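Todetti 벽면 수납장 표면 기록

작업실 Msimang
갱신 2025년 7월 26일

벽면 수납장 Todetti의 표면과 이음부를 부위별로 정리한 페이지이다. 대상은 폭 1,000mm, 높이 785mm, 깊이 172mm의 얕은 수납장이며, 흰색 면과 그 위를 지나는 은회색 띠의 상태를 주로 다룬다. 항목마다 부위, 상태, 처리 방법을 짧게 적었다. 전체 외관과 설치 과정은 별도 페이지에 있다.

수납장은 6월에 벽에서 내려 작업대로 옮겼다. 문짝과 선반은 분리한 뒤 부위별로 표시 테이프를 붙여 보관하였다. 표시 테이프는 접착력이 낮은 종류를 사용하고, 마감면에는 직접 붙이지 않았다. 기록 순서는 분리 순서와 같지 않다.

용어

면: 도장 또는 피복 여부와 관계없이 손이 닿는 넓은 부분.
띠: 면 위나 면 사이를 길게 지나는 좁은 부분. 재질은 구분하지 않는다.
이음: 서로 다른 부재가 만나는 선.
입자: 표면에 놓였거나 붙어 있는 작은 이물. 성분은 구분하지 않는다.
얼룩: 마른 천으로 닦았을 때 형태가 변하지 않는 변색.

입자와 얼룩의 구분은 닦아 본 다음에 확정한다. 닦기 전에는 모두 입자로 적고, 남은 것만 얼룩으로 옮겨 적는다. 이전 기록에서는 두 가지가 같은 칸에 들어 있어 비교가 어려웠다. Flomlow 수납장 기록의 앞부분이 그러하며, 해당 페이지는 수정하지 않고 그대로 두었다.

상판

상판 앞쪽 모서리의 광택이 뒤쪽보다 낮다. 손이 자주 닿는 구간과 대체로 일치한다. 연마는 하지 않는다. 중성 세제를 묽게 푼 물로 닦고 마른 천으로 마무리한다.

뒤쪽 모서리에는 벽지 조각이 붙어 있었다. 플라스틱 주걱을 눕혀서 떼어 냈고, 남은 접착 성분은 미지근한 물에 적신 천을 덮어 불린 다음 제거하였다. 금속 주걱은 사용하지 않는다.

측판

왼쪽 측판은 창 쪽에 있던 판이다. 바깥면의 흰색이 안쪽 면보다 약간 누렇다. 변색의 경계는 흐리며, 상판에 가까운 쪽이 더 진하다. 세척으로 달라지지 않아 얼룩으로 분류하였다.

오른쪽 측판은 양면의 색이 같다. 안쪽 아래에 선반 끝이 스친 자국이 있다. 손톱이 걸리지 않는 깊이이므로 메우지 않았다.

선반

선반은 뒤집어 쓸 수 있는 구조이다. 윗면에는 용기를 밀어 넣은 방향으로 가는 긁힘이 모여 있고, 밑면은 사용 흔적이 적다. 재조립할 때 밑면을 위로 돌린다. 받침 핀이 닿는 자리의 눌림은 양면에서 모두 확인되나 처짐에 영향을 주는 정도는 아니다.

선반 앞단의 마감은 들뜸이 없다. 끝부분을 손가락으로 가볍게 밀어 확인하였다. 들뜬 곳이 발견되면 테이프로 눌러 두지 말고 바로 접착 작업으로 넘긴다.

문짝

문짝 안쪽 면의 손잡이 나사 둘레에 가루가 모여 있었다. 나사를 풀기 전에 부드러운 붓으로 쓸어 낸다. 먼저 풀면 가루가 나사 구멍으로 들어간다.

바깥면은 빛의 방향에 따라 상태가 다르게 보인다. 정면 조명에서는 고르게 보이고, 옆에서 비스듬히 비추면 닦은 방향의 결이 드러난다. 확인은 비스듬한 조명에서 한다. 경첩 주변은 기름기가 얇게 퍼져 있어 입자가 잘 떨어지지 않는다. 면봉으로 가장자리부터 걷어 낸다.

띠와 흰색 면

띠는 입자가 가장 눈에 띄는 부위이다. 반사가 강하여 작은 입자도 어둡게 드러난다. 흰색 면과 띠는 같은 천으로 닦지 않으며, 띠를 먼저 처리한다. 천은 길이 방향으로만 움직이고, 왕복하지 않는다.

세로로 선 은회색 띠와 옆의 흰색 면. 띠의 가운데로 길이 방향의 가는 선이 지나며, 왼쪽은 밝고 오른쪽은 조금 더 어두운 회색이다. 아래쪽 절반에는 어두운 점과 먼지 입자가 불규칙하게 흩어져 있다.
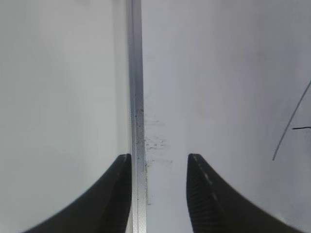
띠의 세척 순서

먼저 붓으로 쓸어 낸다. 붓은 털이 길고 끝이 갈라지지 않은 것을 쓴다. 힘을 주지 않고 붓 자체의 무게로 움직인다. 위에서 아래로 쓸고, 떨어진 입자는 하단에서 흡입한다.

다음으로 마른 극세사 천을 띠의 폭에 맞추어 접는다. 접은 모서리가 면 쪽으로 나가지 않도록 한다. 한 번 지나간 천의 면은 다시 쓰지 않고 바깥으로 뒤집는다.

남은 입자는 물을 묻혀 꼭 짠 천으로 눌러 옮긴다. 문지르지 않는다. 눌러도 옮겨지지 않으면 위치를 기록하고 그 자리에서 멈춘다. 용제의 사용 여부는 안쪽 끝의 보이지 않는 곳에서 시험한 다음 정한다.

마지막으로 물기를 제거한다. 가운데 선에 물이 남는 경우가 있으므로 종이 수건의 모서리를 세워 선을 따라 댄다. 건조는 실온에서 하며 온풍은 사용하지 않는다.

빛과 반사

띠의 명암은 조명 위치에 따라 바뀐다. 밝은 쪽과 어두운 쪽이 나뉘어 보인다고 해서 서로 다른 부재라고 판단하지 않는다. 조명을 반대편으로 옮겨 명암이 따라 바뀌는지 확인하고, 바뀌지 않을 때만 색 차이로 적는다.

흰색 면의 색은 주변 물건의 영향을 받는다. 작업대에 색이 있는 천을 깔면 낮은 쪽의 면이 그 색을 띤다. 비교 촬영에는 회색 받침을 사용하고, 노출은 흰색 면이 날아가지 않는 범위에서 고정한다. 입자의 양을 비교하려면 조명의 각도도 같아야 한다. 각도가 기록되지 않은 사진은 비교 대상에서 제외한다.

뒤판

뒤판은 홈에 끼워진 방식이며 접착되어 있지 않다. 빼낼 때 한쪽만 당기면 홈 가장자리가 벌어지므로 양쪽을 번갈아 조금씩 움직인다. 홈 안의 먼지는 굳어 있어 붓으로는 나오지 않았다. 나무 꼬치 끝을 비스듬히 깎아 긁어 냈다.

벽에 닿던 면에는 습기로 인한 물결 자국이 있다. 휨은 없다. 물결 자국은 재설치 후 보이지 않는 부분이므로 처리하지 않고 위치만 남긴다.

밑판

밑판은 입자가 가장 많이 쌓인 부위이다. 안쪽 구석에 포장 끈의 보풀과 종이 가루가 섞여 있었다. 흡입 노즐에는 천을 씌워 면에 직접 닿지 않게 한다. 구석은 흡입보다 점착 롤러를 세워 대는 편이 잘 빠졌다.

바닥 쪽 면에는 이전 받침의 고무 자국이 남아 있다. 세제로 옅어지기는 하나 없어지지 않는다. 새 받침은 같은 위치에 붙인다.

이음부

측판과 밑판의 이음은 벌어짐이 없다. 얇은 종이를 밀어 넣어 확인하였고, 종이는 전 구간에서 들어가지 않았다. 측판과 상판의 이음은 뒤쪽 끝에서만 종이가 들어간다. 체결 나사를 조인 뒤 다시 확인할 부위로 표시하였다.

이음선에 낀 입자는 면을 닦는 과정에서 밀려 들어간 경우가 많다. 이음에 가까운 구간은 선에서 바깥쪽으로 닦는다. 이미 낀 것은 마른 칫솔로 선과 나란히 쓸어 낸다.

철물

나사와 받침 핀은 부위별 봉투에 나누어 담았다. 봉투에는 부위 이름과 방향만 적고 번호는 붙이지 않는다. 경첩은 분해하지 않은 상태로 닦았다. 윤활제는 재조립이 끝난 뒤에 바르고, 흘러나온 양은 바로 닦아 낸다. 흰색 면에 묻은 윤활제는 시간이 지나면 누런 테두리를 남긴다.

사용 도구

붓: 폭이 좁은 것과 넓은 것 2종.
천: 극세사, 무늬와 염색이 없는 것. 띠용과 면용을 구분하여 접어 둔다.
주걱: 플라스틱, 모서리를 둥글게 다듬은 것.
세제: 중성, 묽게 희석. 분무기를 쓰지 않고 천에 묻혀 사용.
조명: 각도 조절이 되는 스탠드. 사용한 각도를 기록지에 적는다.
받침: 회색 펠트. 사용 전에 점착 롤러로 표면을 정리한다.

보관

세척이 끝난 판은 세워서 보관한다. 판과 판 사이에 얇은 발포 시트를 끼우고, 띠가 있는 면은 서로 마주 보지 않게 한다. 신문지는 인쇄가 묻어나므로 쓰지 않는다. 덮개는 통기가 되는 천으로 하고, 비닐은 운반할 때만 씌운다.

재조립 전에는 모든 면을 마른 천으로 한 번 더 닦는다. 보관 중에 쌓인 입자는 상태 기록에 포함하지 않는다.

관련 페이지

Flomlow 수납장 표면 기록
Betura 선반 이음부 기록
Todetti 벽면 수납장 설치 과정

Betura 선반의 띠는 폭이 달라 위의 천 접는 방법을 그대로 적용할 수 없다. 해당 페이지의 세척 항목을 따른다.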